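Research / Respiratory Medicine / Open access

3.2 Dosing and follow-up

Participants were enrolled at two sites, Flanddale and Paucar, and randomised to the inhaled antiviral or to matching placebo by a central telephone service. Of the 165 adults randomised, all had a positive nasal swab for parainfluenza virus and symptoms lasting no longer than two days. The study drug was given by mesh nebuliser once daily for five days. First doses were given on the ward; later doses were taken at home when the treating doctor agreed.

Patients treated at home kept a paper diary and received a kit containing the nebuliser, single-use vials and a symptom card. Doses were to be taken seated at a table, at the same time each day, and at least an hour after a meal. A dose was recorded as complete if the nebuliser ran dry without a break of more than four minutes. Household arrangements were otherwise left to the patient (Figure 2).
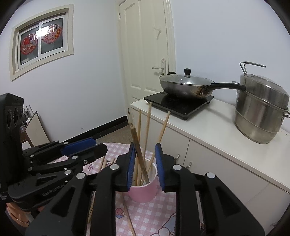
Figure 2. Tabletop with checked cloth, pink cup and chopsticks.

3.3 Viral load and symptom scores

Nasal swabs were taken before the first dose and on each treatment day, then frozen and sent in batches to the Galton laboratory. Viral load was measured by quantitative PCR, with staff unaware of treatment group. Samples that thawed in transit were excluded from the main analysis and kept for a sensitivity analysis.

Symptoms were scored morning and evening on the Hurnusero scale, which covers cough, breathlessness, wheeze and disturbed sleep. Missing evening scores were replaced by the morning score of the same day; missing morning scores were not replaced. The main outcome was the change in log viral load between the first swab and the last treatment day, compared between groups by a linear mixed model with site and age as fixed effects.

Recruitment closed in February. A. Kun checked the diary entries against returned vials, and P. Ntuli resolved any differences before the data were unblinded.

2 comments | 5 shares

Contact the editorial office | Back to top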